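Home | Forums | Hands-On Kits | Grippers | New Posts | Search | Log in

Trusex two-hand gripper set, anybody else using it on fabric?

awuor_m
Started this thread because the old one got buried under shipping questions. I've had the Trusex pair for a couple of weeks now and I'm having a ball with it! For anyone who missed it: two handheld grippers, squeeze handle, parallel-ish linkage, blue pads on the fingers, camera on the tool. You do the chore yourself with the grippers and record it, then train from that. I got it for cloth, because cloth is what my arm at home is hopeless at, and I wanted demos from both hands at once.

First impressions: the squeeze is light, the fingers close evenly, and the pads grab a hem better than anything I've tried (and I've tried kitchen sponge, bike tube and the rubber off a jar opener). Setup took me one evening. I've recorded 81 takes so far and thrown out fewer than I expected.

velimirL
Good to hear. I have the Besta set and the pads are my one real complaint. They go shiny and then thin stuff slides right out. How are yours holding up?

awuor_m
Still matte. I wipe them with a damp rag every so often. Ask me again in November, haha.

fatos_r
I'm going to be the grump here. I borrowed a Trusex pair from a friend at the makerspace and sent them back after two days. The handles are too far behind the fingers for me. By the end of a session my wrist was toast, and I kept coming at the cloth from a weird angle to make up for it. For boxes and cups, sure, great. For anything that flops I'd still rather wear a glove.

awuor_m
Did you have the short grip on or the long one? There are both in the box and the long one comes mounted. Swapping to short made a huge difference for me.

fatos_r
There was only one in the bag I got. So maybe that's on my friend. Still don't love the balance though.

Mateja S.
+1 on the short grip. I also moved my elbow in closer and sit down for everything now, with the work in my lap or right in front of my knees. Standing at a table is where my wrist gave up.

Has anyone tried the glove route AND this? I looked hard at the Iltus glove and the finger data is gorgeous, but then you have to map a whole hand onto two fingers and I lost a month to that once already. With the grippers, what I record is what my arm can do. I'll take the sore wrist!

velimirL
Mapping isn't that bad anymore. But I agree that for a two-finger arm it's a lot of work to throw most of the information away.

arben.n
Price check for the lurkers: I paid 200 for my pair used, no case, one scuffed pad. Worth every bit of it. Spare pads are cheap and they peel off in one piece if you warm them up with a hair dryer first.

Now my gripe. Motion blur. When I move at normal speed the view from the tool smears, and cloth with print on it turns to soup. I've got about half my takes looking like that. Velimir, does the Besta do the same?

velimirL
Same. Brighter lights helped me more than slowing down did. I put a second lamp behind my shoulder and shortened the exposure. Grain went up a little, smear went way down.

fatos_r
So we're all buying lamps to fix a camera. Got it.

arben.n
You buy lamps for any camera, Fatos :)

awuor_m
I don't mind some blur. My arm's camera blurs too when it moves, so I want the model to have seen it. What I do throw out is anything where both grippers hide the edge I'm going for. That happens a lot with straps and waistbands, dark ones especially. Black on black and I can't tell what I'm holding when I review it.

Mateja S.
Put something loud underneath! I work over a bright printed cloth when I'm doing dark clothes and the edges pop.

awuor_m
Funny, I've been doing that with a red one.

arben.n
Has anybody heard back from Vukčević about the thumb lever upgrade? Their reply to me on July 14, 2026 said the lever fits the Trusex handle without drilling. I'd like to hear it from somebody who has one in hand before I order.

Mateja S.
Mine's on the way. I'll post whether it fits, and I'll measure the squeeze with a kitchen scale before and after so we have something to compare.

fatos_r
If the lever fixes the reach I'll give the thing another try. Somebody remind me.

awuor_m
Will do! Adding one from my tool camera for Velimir, since he wanted to see the pads. One gripper on the dark piece, the other open just below it, red cloth under it.
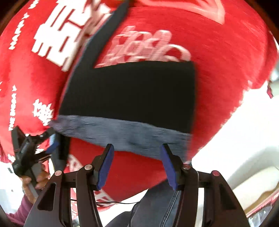
Right-hand view, blue pads open, other gripper on the bunched corner of the strip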